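Dundness Open Day: Picking and Packing by Hand-Held Gripper

Gallery - Senberg Handling Group

The Dundness open day took place in May, from 10 in the morning until late afternoon. The handling group had a room on the upper floor and spent the day on one job: picking up packaged snacks and putting them in a box. Visitors could watch a full round, ask questions, and try the gripper themselves in the afternoon.

The grippers used on the day are held and worked by a person. A camera on the tool records what the fingers are doing, and the recordings are used later to teach a robot arm the same kind of task. The project is called Mostach. It started with rigid items such as blocks and cups, and moved on to soft packaging last winter.

Soft packaging is harder. A bag of snacks changes shape when it is squeezed, and the film can slip between the fingers. Small packets also tend to lie on top of each other, so a person has to choose which one to take first. Most of the questions we got were on these points, and some of the answers are given here with the pictures.

The box and the snacks

Two snacks are in the cardboard box, a cream-white packet on the left and a larger yellow and red bag next to it. More packets are spread over the tablecloth in front. Both pads of the gripper are open.

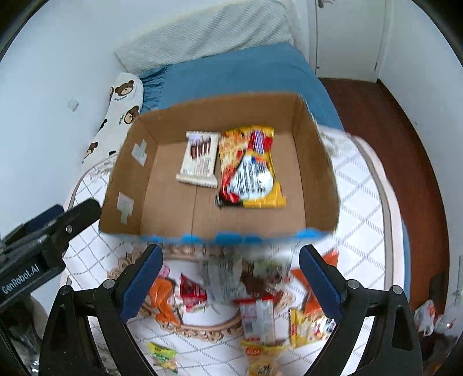
Does the order of picking matter?
For the recordings it is left to the person holding the tool. We ask people to pick the way they would at home, and we do not correct them unless a packet ends up on the floor.

A round at the open day ended when the last packet was in the box. The items were then tipped out and spread again by hand, and the next person took over. We kept each turn short, as the tool gets heavy on the wrist after a while. A chair was set out for anyone who wanted to work sitting down, but most people preferred to stand.

Several visitors asked how much recording is needed before an arm can do anything useful. It depends on the task. For Mostach the group has 2985 recorded picks so far, from different rooms and with different tables and covers. Of those, 100 were set aside and are used only for checking. The open day recordings will be sorted separately, and those where the tool was dropped or put down halfway will be left out.

Holding a small packet

A green and yellow candy packet with "PaoPaoTang" on the front is held near its bottom seal. The ribbed pads press in from both sides, and three pieces show through the clear window - dark red, green and yellow.

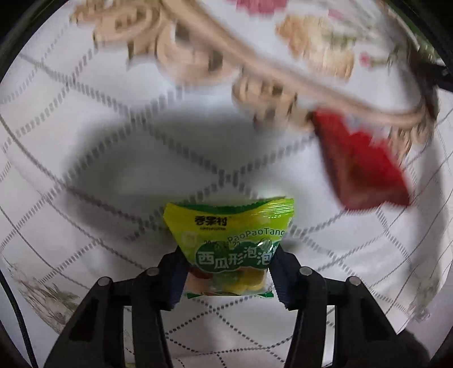 How hard does the gripper squeeze?
As hard as the person pulling the trigger wants it to. There is a stop inside the handle that limits the closing force, and for snack packets we set it at the low end so that the film does not split.

Small packets were the most popular with younger visitors. They are light and easy to lift, but the fingers have to come in close to the table to get hold of one. A common mistake was to close the fingers too early and push the packet away. People usually got the feel for it by their third or fourth try.

Larger bags need a different approach. The air inside makes them bulge, so a grip in the middle can roll off to one side. Picking up a bag by its sealed end works better, though it then swings a little on the way to the box - slower movements help.

Afternoon session

From 3 in the afternoon the table was open to everyone. Turns were given out at the door, and people who had to wait could watch the recordings on a screen in the hallway. The group from Wynne brought their own notes on pad wear, and we compared them with ours. Their pads last longer on cardboard, ours on plastic film. We have agreed to swap a set and look at them again after the summer.

Practical notes

The room will be used for the same task at the next open day, with a larger set of items. School groups are welcome in the morning and should book through the Dundness front desk. Anyone who tried the gripper and would like their recording removed can write to the Senberg office with the time of their turn. Recordings are kept without names.

The short guide handed out at the door is available on request, in large print as well.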